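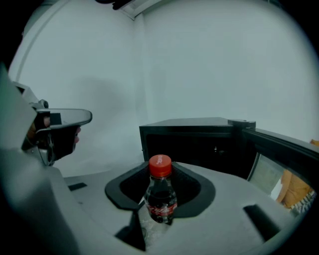 What is lint made of?

Mostly short bits of fiber that have worked loose from cloth, plus whatever they pick up along the way, such as hair, skin flakes, crumbs and plain old dust.

Lint
From the Watton Household Encyclopedia

Lint is the fluff that comes off fabric when it gets rubbed, washed, dried or just worn. I've been keeping this entry up for a while now and I still get more mail on it than on starch and bluing put together, so I've let it grow a bit.

Where the word comes from

The word is tied up with flax and linen, and in older books you'll see it used for soft scraped linen that was put on wounds. Cotton people use it differently again. To them lint is the good stuff, the long fiber left once the seeds are out, and the short fuzz that stays stuck on the seed is called linters. I mention this because I once spent a whole evening reading a cotton price table thinking it was a joke about laundry.

How it forms

Yarn is made of fibers twisted together, and the twist is all that holds a lot of them in. Short fibers have less to hang on to, so they slip out first. Cotton, wool and fleece shed plenty. Smooth filament cloth like nylon lining sheds much less (though it loves to grab what everything else sheds!). A new towel is the champion. I ran one of mine through 9 washes before the dryer screen stopped coming up looking like a felt hat.

Pilling is a cousin of lint and people mix them up all the time. A pill is a little ball of fiber still anchored to the cloth, so a sticky roller won't budge it and you need a shaver or a comb. Lint just sits there.

Color and contrast

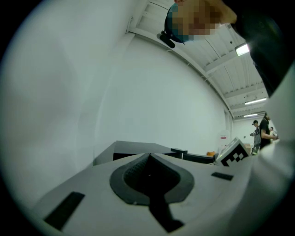
Black on light gray.

You notice lint when it's a different shade from what it landed on. The gray of dryer lint is mostly a mix of everybody's colors together, same as when you stir all the paints. If you wash one bright color on its own, the screen tells you so. My red flannel sheets gave me a pad of pink fluff three loads running.

Static makes it worse. Dry winter air lets a charge build up on synthetics, and the charge pulls in loose fibers. A slightly damp hand run down the cloth does a lot more than you'd think.

Getting it off

Sticky rollers are quick and good for travel. The Gazi roller I keep by the door has 24 sheets, and I go through them faster than I'd like to admit. Velvet-faced brushes work in one direction only, so if yours seems to be putting lint back on, flip it. Rubber gloves are great on upholstery. Packing tape wrapped around your fingers, sticky side out, will do in a pinch.

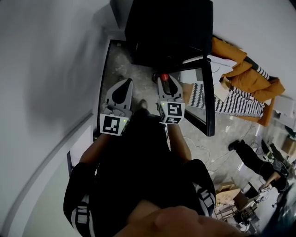
A reader in Dindthorpe wrote to say I'm too soft on brushes, and that the only thing worth owning is a dry kitchen sponge, the rough side, dragged lightly down a wool coat. "Three strokes and hang it up. You people buy far too many gadgets." I tried it on an old coat and it did fine, though I'd keep it well away from anything knitted.

Dryers and safety

Lint burns very easily. Clean the screen after every load, and pull the hose off the back now and then to clear that out too. The laundromat in Trasbridge has 19 dryers and a sign over each one saying the same thing, and half the screens are still full whenever I go in.
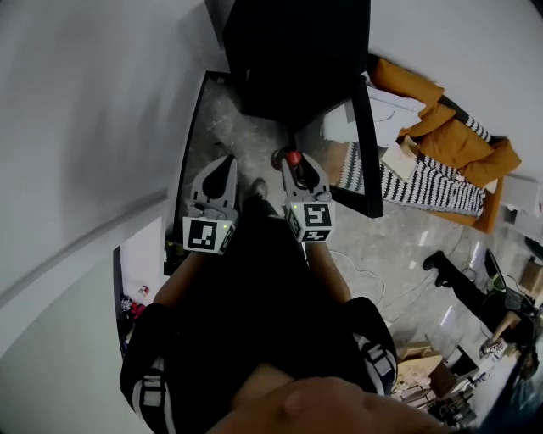 Dark clothes are where most of the complaints come from, and there are a few habits that help. Wash them inside out, away from towels, and shake each piece before it goes in the dryer. Check your pockets for tissues, please! Think about where you sit as well. Somebody in black standing by a black chair, as in the picture here, has at least got matching fluff to look forward to, while a cream blanket thrown over the seat would be on them by lunch. I moved my own blanket to the spare room in June.

See also: Pilling; Static cling; Clothes brush; Felt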